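Arkier Round Basket, Twill Weave

Code: 2556
Made in: Fliltstead
Sold: singly or as a pair
Availability: in stock, usually packed the next working day

The Arkier is the basket we sell most of. It is a plain open basket with no lid, no lining and no handles, woven by hand in our workshop at Fliltstead to a pattern that Wanda Ridgeway drew up when she took over the weaving bench. It goes on a kitchen table, a hall shelf or a dresser, and most people who buy one use it for bread, fruit, eggs in their boxes, post or keys.

Material

The Arkier is woven from dried rush. The rush is cut in summer, dried under cover and sorted by width before it goes to the bench. It is not bleached, dyed or varnished. Colour varies from one bundle to the next, and a new basket will often be a little greener than one that has stood in daylight for a few months. It settles to a light straw colour and stays there. Streaks and flecks along the strips are part of the plant and we don't pick them out.

Rush is dampened before weaving so that it bends without cracking. It then has to dry slowly, and we hold each basket on an open rack before it is packed. In January the drying takes longer and orders may go out a few days behind.

Weave

We use a twill. In a plain weave each strip goes over one and under one. In a twill it goes over and under in longer steps, and each row starts one place along from the last, so the pattern runs diagonally. Changing the direction of the step gives the zigzag. Twill takes more material than plain weave and makes a closer wall, and crumbs are less likely to find their way through.

The base is started first and worked outwards. The sides are turned up by hand over a wooden former, and the ends are tucked back under the rim. There is no glue in it and there are no staples.

Which one to choose

Arkier — the standard basket, described on this page.
Brennan — the same weave with a deeper wall. Better for onions, potatoes and knitting.
Losten — a shallow tray for the table. Plain weave, and lighter to carry.

If you are buying for rolls or a loaf, take the Arkier. The Brennan is too deep to reach into easily at the table.

Care

Shake it out upside down after use. Wipe with a damp cloth and leave it somewhere airy to dry, on its side if you can. Do not put it in the dishwasher or leave it to soak.

Rush becomes brittle in very dry rooms. If yours starts to creak when you handle it, mist it lightly with water and let it dry away from the radiator. Twice a year is plenty in most houses. Do not store it in a plastic bag or a closed cupboard under the sink, where it can go mouldy. A light spot of mould can be brushed off outdoors once the basket is dry.

For fruit that bruises or leaks, put a folded cloth or a plate in the bottom.

Repairs

A loose end at the rim can be tucked back with the handle of a teaspoon after damping it. If a strip has snapped, send the basket back and Efa Probert will work a new one in. The first repair is free if you bought from us, and you pay the postage one way. New rush will look paler or greener than the old for a while.

Delivery and returns

Baskets are sent in a cardboard box with paper packing — no plastic. Up to 4 Arkiers will fit in one box, and we charge a single delivery for them. Unused baskets can be returned within the usual period for a refund. Please put your order number inside the box, as we have had several come back with nothing to say who sent them.

Shops wanting to stock the range should write to Akinyi Mussa in the sales office. Trade orders are made in batches, and we will give you a date before you commit to anything.

Customer comments

"Bought one for bread and came back for another for the post. The first is still in good shape." — Cadi Prosser

"Smelt strongly of hay for the first fortnight, which I liked and my wife didn't. Gone now. Good solid base, sits flat." — Darragh Ó Flaithearta

Page last revised Wednesday, February 27, 2019

Pictures 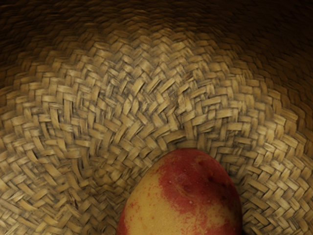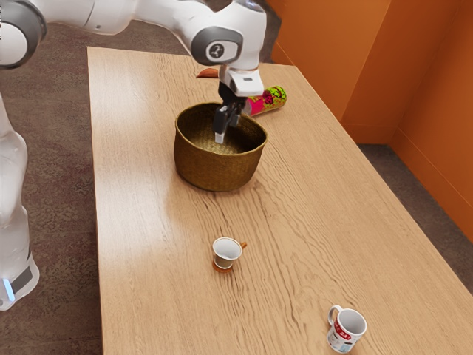
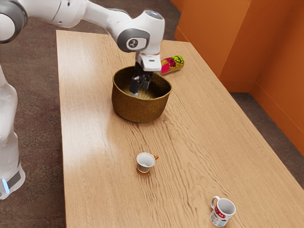 Woven basket: the weave from above (first picture), and on a long table (second and third).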